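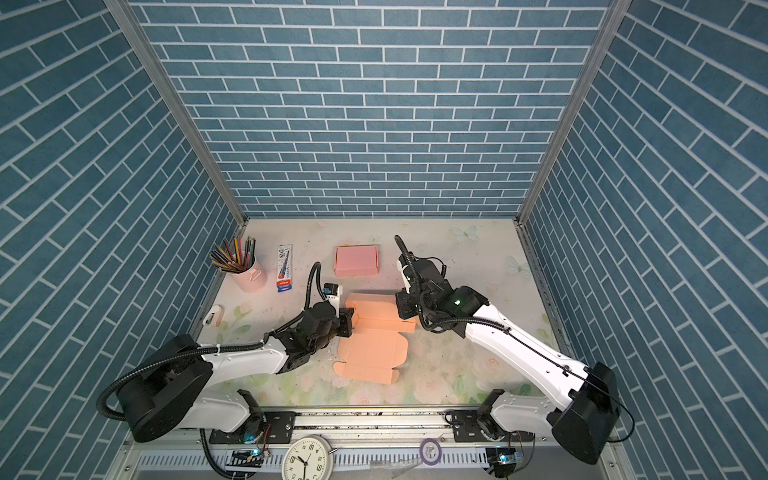 Pralwood Mailer, Pink

Posted in June by Eamon Rafferty
12 shares | 2 comments

The Pralwood is a tuck-front mailing carton for small shops that send out soap, candles, socks and other light goods. It ships flat and goes together without tape or glue. The color runs through both faces of the board, so the inside matches the outside when the customer lifts the lid.

Sold in bundles of 24 or by the case of 1000. Orders of 3000 or more can be printed in one color on the lid. Send artwork as a PDF with the fonts outlined. Printing adds two weeks.

Store cartons flat in a dry room and keep them out of direct sun, which fades the pink faster than it does the brown or white. Fold every score once before you tuck anything in. Side walls go up first, then the front, then the lid.

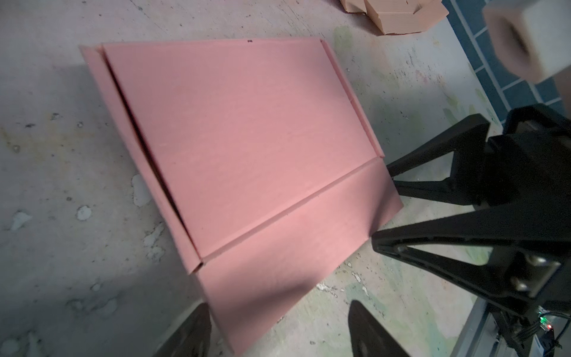

Ó Súilleabháin writes that the front tabs were stiff on the first bundle and asks if the case stock is the same board. It is. Tabs loosen after one fold, and a bone folder run along the score helps.

For glass or anything heavy, look at the Kudari, a double-wall carton in the same footprint. Durnora tissue is cut to fit both and is listed under Fillers.

Unopened bundles can be returned within a month. Printed cartons can't be returned unless the print is wrong. 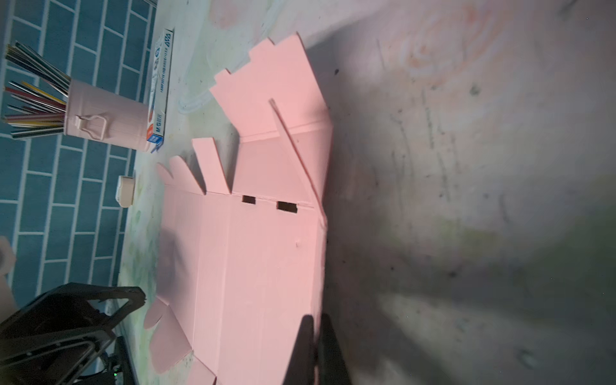
Pralwood blank in pink, unfolded.

Samples are free, one per address. Add one to your cart and choose letter post at checkout.

We use cookies to remember your cart. Accept | Settings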